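Retail Operations Forum > Automation and Equipment
Topic: Shelf straightening by machine: present feasibility

mseneviratne
Posted Sep 4, 2018

Members are invited to comment on whether any available system can tidy a mixed shelf of bagged goods to store standard. Our Villthorpe branch has been offered a trial of the Lunell arm. The work in question is the garbage bag bay, done at present by hand.

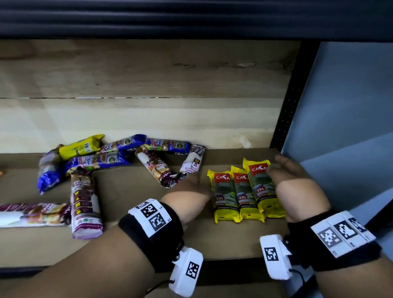
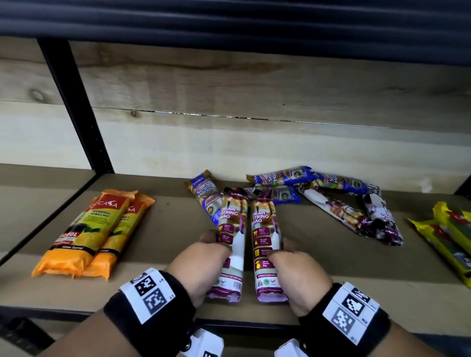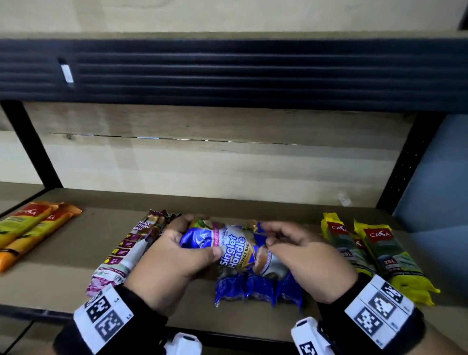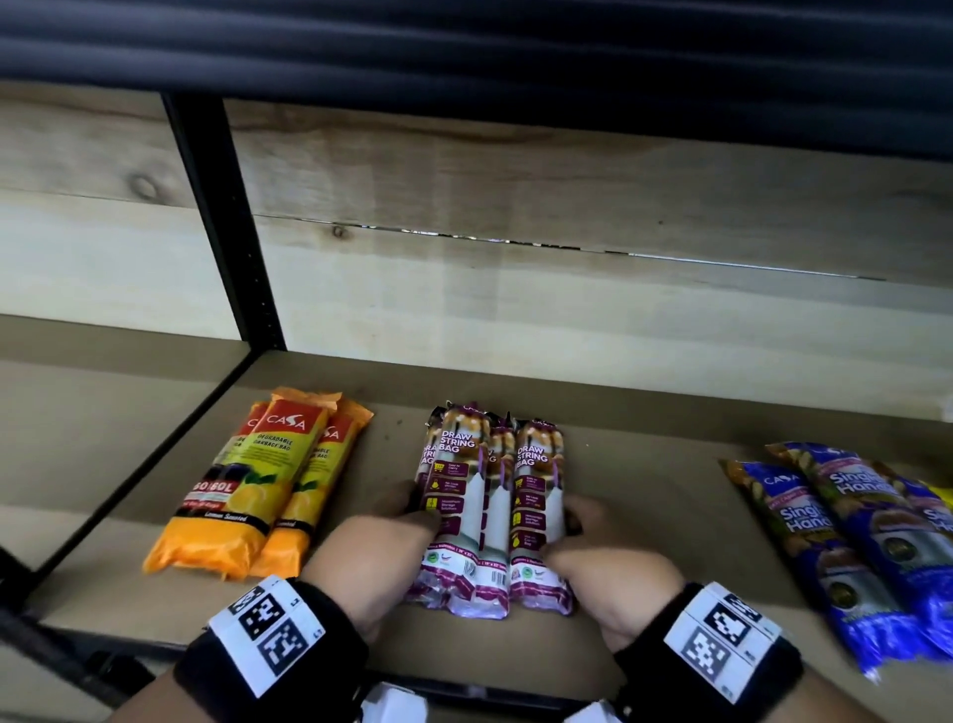 Garbage bag bay, CASA packs, being handled by hand.

Mahfuz Seneviratne
Store Standards

begum_fixtures
In my opinion, no. The Lunell unit was designed for cartons. Soft rolls in glossy film change shape when gripped, and the label must still face the customer afterward. We evaluated it in May on 13 product lines, and it handled 3 of them acceptably, all boxed.

stavero_ops
I must disagree in part. Gripping film is no longer the principal obstacle, as suction with a compliant cup will hold most rolls. The difficulty is deciding which pack to move first when several overlap, as the drawstring and blue packs do in the first picture.

begum_fixtures
Suction on a crinkled end seal is unreliable. Please also consider the last picture, in which two hands hold three upright packs as one group. A single arm would have to place each one separately and keep the others from falling.

stavero_ops
That is a fair objection to a single arm. It does not apply to a two-arm unit, although I accept that the cost would be difficult to justify for one bay.

dept_lead_north
Has the branch considered dividers? With fixed lanes, the sorting question is much reduced for staff and machines alike.

mseneviratne
Dividers have not been budgeted for this year. I will request that the trial be limited to two bays, one boxed and one bagged, and will post the results under this topic.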